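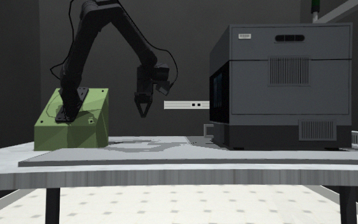
The arm and the gray machine in a Skulada model of a bench cell. Render: Skulada

Tomás Nogueira does not like it when people call his product a video game. "A game wants to look nice," he says. "We want that the robot reaches the tray. If the wall is too dark and the floor is a little boring, I can live with it."

Nogueira started Skulada in Stonport with one colleague, and since September the service is open to any laboratory or small workshop that wants to try a robot cell before buying one. The customer sends the measures of the bench, the type of the arm and the drawings of the machine which the arm must serve. Skulada builds the cell as a simulation, and the customer can move the arm in it, change the position of things and test a program.

We spoke in the company's office, which is two rooms above a bicycle shop. On his screen he had the model made for Omadlow, a testing laboratory that wants an arm to put small samples into a machine with a tray. The first question of the laboratory was a simple one, he says: how far from the machine should the arm stand?

"They had drawn the base very close, to save space. I understand this, every lab is short of space. But when the tray is open, the arm needs to come from over it and go down straight, and close to the base it must fold itself in an ugly way. So we moved the base to the left, then again to the left. In the simulation this costs nothing. With a real pedestal you have already made the holes."

The reach is only one part of the work. Cables take more time than customers expect. In the Omadlow model they hang in loops along the arm, and Nogueira insisted to include them, although his colleague was against it in the beginning. "A cable has its own opinion," he says. "You turn the wrist, it is all fine in the program, and on the real arm the cable is pulled tight. I wanted at least to see where it goes."

He admits that this part is still weak. The cables in Skulada follow the arm, but their stiffness is estimated, and he tells customers to leave more room than the model shows. Friction between the fingers and a small item is another point where he asks for patience. A grip that holds in the model must still be tried by hand.

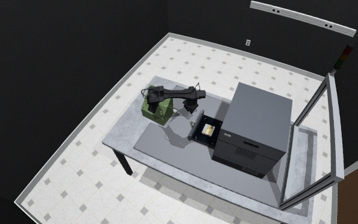
The tray pulled out from the machine with a small item on it, and the gripper above and to its left. Render: Skulada

The tray gave the most discussion with Omadlow. "It is black, it is flat, and the piece is small," Nogueira says. "Where exactly does the piece lie? A person corrects this without thinking. For the arm you must decide how much error you accept, and then you test it many times." The laboratory asked for 68 different starting positions of the item, and the service ran them one after another. One full run takes 15 minutes. For the positions where the fingers came too near to the front plate of the tray, the approach was changed to come down more from above.

A subscription costs 315 dollars a month for one cell, and a new customer gets 30 days to try it without paying. Building the first model is included if the drawings are complete. "If they are on a napkin, we talk about it," he says.

I asked him who should not buy it. He thought for a while. A workshop that has one simple task and an arm already on the bench will learn more by trying the real thing slowly, he says, and he has told this to two callers. One of them signed up anyway.

The next version should import models from Rainer, the drawing program that many of his customers use. He did not want to give a date for it. Omadlow plans to order its pedestal after one more test, with the base turned a little toward the front of the bench.

Interview held in Stonport, 10/8/25.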